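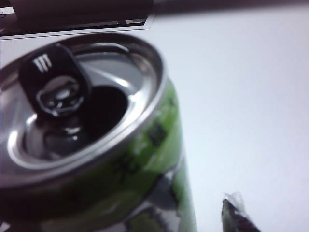 ornell-refunds, read me

Refund and void add-on for the Kalitach checkout. Sits next to the main plugin, doesn't replace it. Version 2.

Last updated 2011-04-25, Trudy Hapeta

Install
Unzip into the modules folder. Clear the cache. Switch on under Payments > Refunds. Merchant key goes in settings.ini, same key as checkout, no spaces at the end.

What works
Full refunds. Part refunds, one per order line. Voids before the nightly batch only.
Refund emails, plain text. Plostwood theme has its own template, copy it over by hand.

What doesnt
Gift vouchers. Split payments. Anything in a second currency, it just comes back with error 282. Murray McAlister is looking at that, probably October.

Settings
timeout = 1375 (milliseconds, not seconds!!)
port = 955
log = on or off. Leave it off on live, the file gets huge.

Upgrading from 1
Run upgrade.sql first, then swap the files. Wrong way round and you lose teh refund notes. Back up anyway.

Bugs to Alby Mahuika, with the order number and the log. Not card numbers please.

Thanks to Isla Sutcliffe for the void code and Harawira for the test shop.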